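The town of Hirbridge has 844 residents and, by my reckoning, 844 views on what a tablecloth is for. My grandmother ironed hers for 90 minutes, then covered it in plastic so it could never be touched by food. 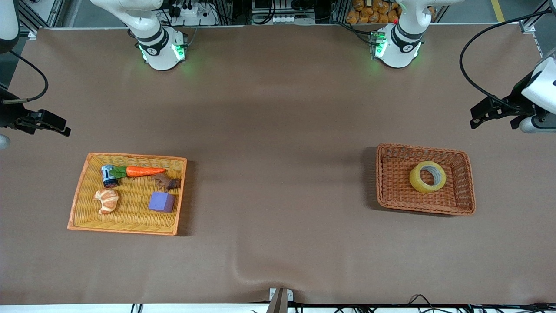

Evaristo Benedetti thinks ironing is vanity and a cloth should go on straight from the line, creases and all. He has said so at two weddings – one of them mine. I own an iron. I believe it's in the attic.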